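Search this site Go

Teach a gripper to unpack – we're looking for participants

The Callen group at Prornham is starting a new round of its study on how people show robots what to do, and we would love your help! You'll steer a two-finger gripper through small desk jobs, mostly opening boxes and taking things out, while we record how it moves. Takeshi Sekiguchi sits with you the whole time, and there is coffee.

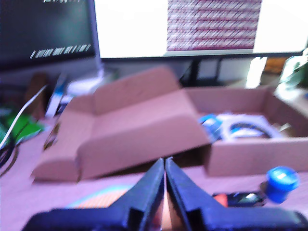

No experience is needed. In our first round, 30 people gave us 531 recordings, and the method trained on them did better when beginners were included – their pauses and second tries seem to help it recover from a bad grasp. We'd now like to reach 2000, so we are hoping for about 100 new people through September.

You should be 18 or over and comfortable sitting at a desk for an hour or so. We can work around most schedules, evenings too. To sign up or just ask a question, write to Fulgencio Arriaga at the Callen group office.

Last updated: September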